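コレット・ル・ゴフさん（Colette Le Goff）は、共同工房Brikineの一角で手持ち式グリッパーを左右一組で製作している。計画名はBrevero。着手は2月で、現在の試作は4代目にあたる。

「最初の型は指の開閉に遊びがありました。閉じきった位置が毎回ずれるので、記録した開度が使えない。リンクの穴を詰めて、軸受けを入れ直しました」

片側の重量は165グラム。電池と記録部は手元に置かず、背中に回した。手首の負担を減らすためだという。

「93グラムまで落とした型もありましたが、指の根元がたわむので戻しました。軽さより剛性です」 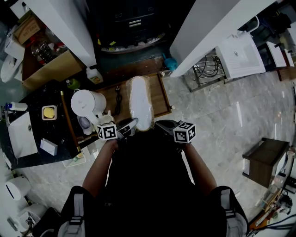 左右のグリッパーと位置検出用の白いマーカーキューブ。前方の木製トレーに透明な包装の品と電源コードが載る。

キューブの模様は左右で変えてある。同じ模様では、腕を交差させた際に左右の判別が入れ替わるためだ。貼り付けの精度については慎重な答えが返ってきた。

「面の角が少し浮いただけで姿勢の推定が傾きます。印刷より貼る作業のほうに時間がかかります。今は治具に当てて、一面ずつ押さえています」

扱いにくい対象を尋ねると、包装された品とコードを挙げた。

「透明な包装は滑るうえに、指先がどこに触れたか映像から読みにくい。コードは形が毎回変わります。同じ手順で二度つかめたことがない」

これまでに残した動作記録は1,537件。失敗した把持も消さず、別の札を付けて保存している。指先の形状はまだ決めていない。先の尖った型は細い物に向くが、丸みのある物では接触が点になる。次は先端に薄いゴムを巻いた型を試す予定で、図面はすでに引いてある。

「部品の共通化はその後です。先に指を決めないと、ねじの長さも決まりません」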